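Keeping a Play Kitchen Clean (and Mostly in One Place)

April 2, 2011

I had a nice long letter in March from Hywel Cadwaladr, who minds his grandchildren most afternoons and wanted to know how on earth I keep all that pretend food from turning sticky and drifting under the couch. Well, Hywel, I don't always! But I've picked up a few habits over the years and I'm glad to pass them along.

Start with a cloth. I spread one over the table before the play food comes out, and it does wonders, because the children seem to understand that the cloth is the restaurant and the floor is not. A checked or squared one is lovely for little ones, who like to give every plate its own spot. Shake it out the back door when you're through and wash it with the dish towels.

For the food itself, fill the sink with warm water and a small squirt of dish soap. Hard plastic pieces can have a good soak, 5 minutes or so if jam has been involved, and then a going-over with an old toothbrush. Anything made of felt or foam I only dab with a damp cloth, and I let it dry on a rack overnight before it goes back in the box. Put it away damp and you'll smell it, believe me.

Sort by meal when you pack up. We have a breakfast box, a supper box and one for everything else, and I let the children bring out just one at a time (two on rainy days, I'm soft that way). Breakfast is the great favorite in this house, toast and fried eggs morning, noon and night, so that box gets washed twice as often as the others.

Plates go in last, stacked on top, so they come out first and the table can be set before anyone starts squabbling over the eggs.

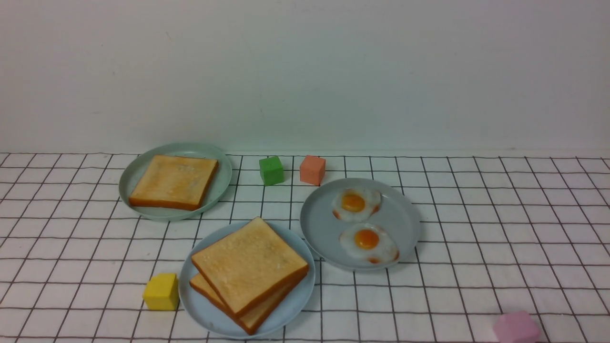 And if a piece does go missing, look in the bathtub before you look anywhere else.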